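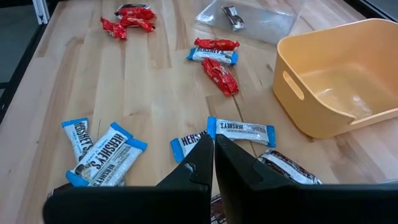
Maddocks Makers, Automation Bench

I've had the Graneo sorting kit on the bench since April and I've used it enough now to write it up. Short version for those who only want that: the arm is good, the software is fine, the manual is poor.

Graneo sell the kit as a bench-top pick-and-place package. You get the arm, a two-finger gripper, a wrist camera, a power supply and a licence for Lareck, the program that does the recognising and the planning. Mine was $1,031 with freight. There is a cheaper version without the camera for $654, but you would have to write your own positions for everything and I don't see the point of that.

My standard test is lollies and chocolate, for the plain reason that the wrappers are awkward. Hershey's Cookies 'n' Creme bars are flat and shiny, and the red foil ones crumple differently every time you handle them. I scatter them over the butcher-block top, put a yellow bin at the side and let the arm work through the lot.

Over the whole trial I logged 410 picks. Single bars lying flat on the timber were the easy ones and I stopped worrying about them early on. Bars lying across each other were harder. The software wants to take the top one, but it judges the top one by colour and outline, and two silver wrappers with blue ends look much alike to it. Turning down the approach speed helped. So did setting the grip width by hand and not using the automatic value.

Clear plastic is the weak spot. With a dark-wrapped lolly inside a transparent bag, Lareck recognised the lolly and ignored the bag. I tried 4 lighting positions and the low side light was the best of them, though I wouldn't rely on it.

The gripper fingers are black, stepped on the inner edge and come to a point. They get under the end of a bar nicely. They also block a fair bit of the camera's view once you are close in, so the last bit of the approach is done half blind. Keep that in mind when you set your pick height.

Calibration took me an evening. The manual skips the step where you zero the wrist, and I found it in a forum post for the older Vudmont arm, which uses the same joint numbering.

I'm keeping the kit. Next job is sorting screws by length, and I have ordered the softer finger pads for that.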